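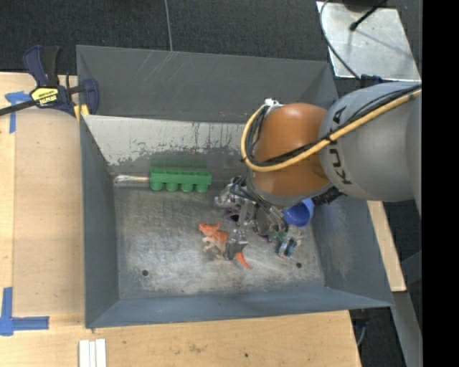 Toys in the tin: a small gallery

I've had a soft spot for old plastic toys ever since my sister and I used to fight over the bath ones, so when I finally got round to putting a gallery together it was always going to be toys. Big bricks, dinosaurs, the bits and bobs that end up at the bottom of every toy box in Trernville! I like them best against something scruffy. Give me a battered grey metal bin over a nice white backdrop any day (Ubaldo Orlandini, who taught me most of what I know about colour, would disagree, and has done, at length, over lunch).

The dinosaur is my favourite of the lot. Orange, a bit pale in places, with a lovely curly tail. I had one very like it as a child and called him Roman, and he lived on the windowsill for 8 years until the sun got the better of him. The chunky green brick comes a close second.
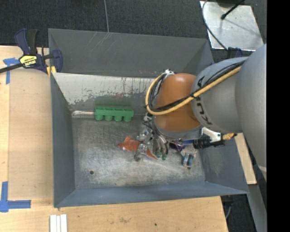
Chunky bricks are the ones I'd never part with. You can step on one in the dark and live to tell the tale, which can't be said for the little ones, and they clean up beautifully with warm water and an old toothbrush. I've paid up to £9 for a bag of them at the Sunday market and carried it home feeling terribly pleased with myself. Green is my pick every time, and resting up against the back wall with all those rusty brown stains above it, the brick looks brighter than ever. I'd happily paint my hall in those two colours. My husband says no.

Both pictures are going up in the Sustico café for the whole of May, on the wall by the coats, along with two older ones of mine from the Jikex jumble sale (the tin cars, if you remember those). Prints will be small, unframed and cheap. Do come and say hello if you're passing, and bring your own toys if you like, I'm always after a good dinosaur story!

Contact | © Toys in the Tin, all pictures and words | Back to top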